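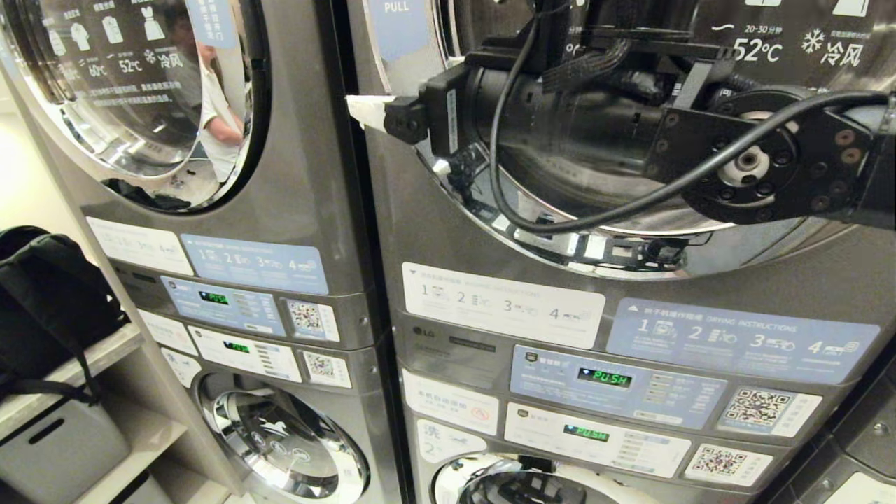 August, 9 p.m.

Spent the afternoon on the sales tax return for the Jesthorpe shop. The register total was 200 over what I had in the ledger. Went back through 16 invoices and found that Kahsay had billed us for delivery twice. Margareta Furtună says to ask for a credit note and leave the return as it is until it comes.

The Dulley account is still open. They paid 600 on a bill that should have been exempt, and I can't find their certificate. Wrote to them at 3.

Tomorrow: mileage log, then the Kulledeck receipts.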